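Braltov Checkpoint Lamp — rechargeable, amber and white

I started making these after one too many night drives up the Hirutari road, where the police checkpoint used to be two oil drums and a guy waving a phone. You came around the bend and there he was! I wanted something drivers could spot early and officers could set down in a second, and the Braltov is what came out of my shop.

It stands 19 inches tall on a weighted rubber foot. On the low setting it runs 40 hours, and in clear weather you can pick it out from 300 yards (I paced it off myself, twice, and got very muddy the second time). The amber flash is for slowing traffic down, and the steady white is for reading licenses without shining a flashlight in anybody's eyes. My older model, the Fanico, only had the amber — people kept asking for the white, so now you get both.

What's in the box

One lamp, one charging cord, a carrying strap and a spare lens. The strap clips on at the top and fits over a winter glove.

Ordering

The part number is 308. Town offices and road safety groups can order on account, and everybody else can pay by card. The batch I finished in June 2020 is on the shelf now, and the next one should be ready in October. 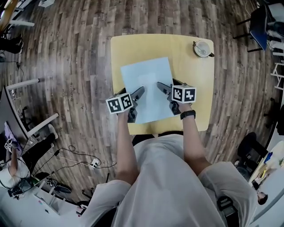
Repairs and spares

Cracked lens? Dead battery? Send it to me at the Vasić workshop with a note saying what's wrong, and I'll write back with a price before I open it up. Lenses and straps are sold separately too.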